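A Morning with the Ink Man of Budby

I'd been told to come early, so I was outside Jouko Partanen's door at half past seven in the morning with a bag of buns and no idea whether you're supposed to bring buns to an ink maker. You are, as I found out. He had two before I'd got my coat off.

If you write with a fountain pen and spend too much time on the sort of websites I spend too much time on, you'll know his inks. They come in stubby bottles with handwritten labels, they sell out in an afternoon, and then people like me sulk until the next batch. He makes them in Budby, in what used to be a dairy, and he has been at it for 20 years. He looks a bit startled when I say the number out loud.

"It was going to be a winter hobby," he says. "I had a cold house and a lot of oak galls. My wife said, fine, but not in the good saucepan."

Did he use the good saucepan?

"Of course I used the good saucepan."

Oak galls, for anyone who hasn't fallen down this particular hole, are the hard little lumps that grow on oak trees where a wasp has laid its egg. Crush them, soak them, add iron salts and a bit of gum arabic and you have iron gall ink, which people wrote with for centuries. It goes on pale and darkens on the page as the air gets at it. I've used it for years and I still sit there watching it change when I should be writing the letter.

Jouko gathers his own galls, mostly in autumn, and lets me put my hand in the sack. They rattle like hazelnuts. I ask whether the place they come from makes any difference and he pulls a face – I think he gets asked this a lot.

"People want me to say yes, like with wine. I have tried galls from seven different woods. One was weaker. The others, I could not tell you which was which. If I put the name of a wood on the label I would sell more, but I would feel silly."

His best known ink is Gramitz, the grey-black one, and I confess to him that I once wrote a shopping list with it just to have something to write. He's delighted. He says the worst thing anyone can do is save it. A customer told him he'd kept a bottle for his retirement, and by the time he opened it there was sludge at the bottom. "He wrote to ask, is it still good? I said no, but thank you for asking so nicely in pencil."

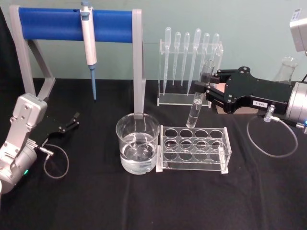

Equipment set out on the black-covered table.

The colours are another matter. Kumidico is a green that took him three years and, by his own account, most of his patience. It kept turning brown. He would mix a lovely batch, paint a strip of it, go to bed happy and find something like cold tea in the morning. He shows me the notebook from that time, pages and pages of swatches with remarks beside them in Finnish, and kindly declines to translate.

"Teemu was the one who solved it," he says. "He will tell you it was luck. Let him tell you."

Teemu Manninen comes in at about this point, looks at the buns, and tells me it was luck. He joined as a Saturday lad washing bottles and now does a good half of the mixing. The brown, he says, came from changing too many things at once. "Jouko would alter the dye and the water and the gum, all on the same day, and then say, hm, interesting. I only said, what if we leave the water alone?"

"It was very annoying," says Jouko.

They bicker like this all morning and I could have listened until teatime. They disagree over shimmer inks (Teemu would quite like to make one, Jouko says over his dead body), over paper, and over whether the new violet, Keskinen, is ready. I'm allowed to try it. I've brought my old broad-nibbed pen, and I write my name and then, for want of anything better, the word "buns". It's a dusty sort of violet, redder where it pools, and I want it badly.

"Too slow to dry," says Jouko, and he puts his thumb on it to prove his point. It smears. Teemu says nothing but slides the bottle an inch or so towards me when the boss turns round.

I ask what they write with it all themselves. Teemu keeps a diary, a line or two a night. Jouko writes letters to his sister, who answers by telephone. "She says she cannot read my writing. I say, but what about the colour? She says, yes, Jouko, the colour is very nice."

Keskinen should be out in April, drying time permitting. I've already cleared a space on the shelf.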